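Starkarness cell notebook
Bench arm, Geston room
Apr 7, 2026

Long entry, sorry in advance to whoever reads this over coffee. I wanted to get the whole maintenance round into one place while it is still fresh, because the last proper write-up is from January and it mostly says "cables redone, fine now" in my own handwriting, which was no help to me at all this morning.

Hour meter read 3229 at power-up. Brakes released cleanly, all the joints homed without complaint, and the arm went to its park pose the way it should. So far so good. What brought me in was the force reading. Over the past week the Z channel has been wandering while the arm just hangs there with nothing in the fingers, and the place routine has been stopping early because it thinks it has touched down when it has not. The Cordero people saw the same thing on their cell and blamed the sensor. I was not ready to blame the sensor (they are expensive and I am stubborn), so I started with the boring stuff.

First, zero with the gripper unloaded and the fingers open, then leave it alone for 30 minutes and zero again. It drifted a little, which is normal while it warms up, and then it settled nicely. So the sensor can hold still if you let it. Next I ran the wrist slowly from one end of its travel to the other and watched the trace, and there it was, a slow pull that came on as the wrist turned and went away when it turned back. That is a cable, folks. I have seen it before and I will see it again.

The black cables come down the side of the arm and into the wrist, and the loop there had crept shorter than it ought to be. My best guess is that every tool swap steals a little bit of slack and we never give it back. I undid the last tie, fed some length down from above, and made the loop generous again - enough that it hangs easy with the wrist at full turn both ways. While I was in there I pushed the connector near the sensor home and gave it a gentle tug. It stayed put. Please do not cinch the new loop up to make it look neat! I know it is tempting.

Then the bolts between the adapter and the sensor, and between the sensor and the gripper. Crosswise, in small steps, with the little torque wrench from the Stilovville kit and not the long one. One of them took a bit of a turn. The others were fine.

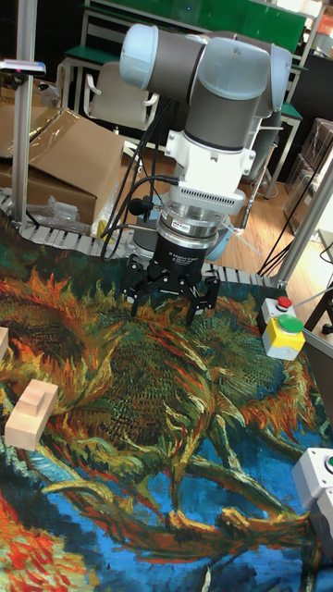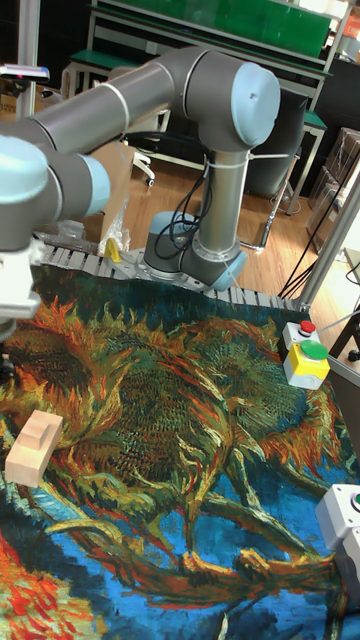
The sunflower mat and stepped block, in both views, with the red and green buttons over on the right.

With that done I reran the wrist sweep and the pull is gone from the trace, or at least small enough that I can't pick it out from the noise. Then came the place routine with the stepped block. I like that one for checking because the raised ridge gives the fingers something definite to close on, and if the height is off you find out right away. I did 3 slow runs at reduced speed with my hand near the stop, then turned it loose for 57 cycles at the usual pace. No early stops. I would still like to see a full day of it before I call this closed.

A few smaller things while I had the wrench out. Wiped down the joint caps and the fingers with a barely damp cloth. Went along the cable chain at the back of the table, link by link, looking for grit and cracked plates, and found neither. Pressed the red button with the arm moving slowly and it stopped as it should, then cleared and restarted with no fuss. Smoothed the mat out toward the corners, since a ripple under the block is enough to upset the touch height, and I once lost most of an afternoon to exactly that.

Saved the new payload and tool center values under the cell's settings. The old ones are still there with "old" tacked on the end, so nothing is lost if I have fooled myself.

Still to do:
Zero again tomorrow from cold and write the number here, please, before anybody runs anything.
Order ties, the thin white ones. We are down to the odds and ends in the drawer.
Write to Cordero and tell them to check their wrist loop before they send that sensor back.
Put a paint mark across the bolt that moved, so we can see if it turns again.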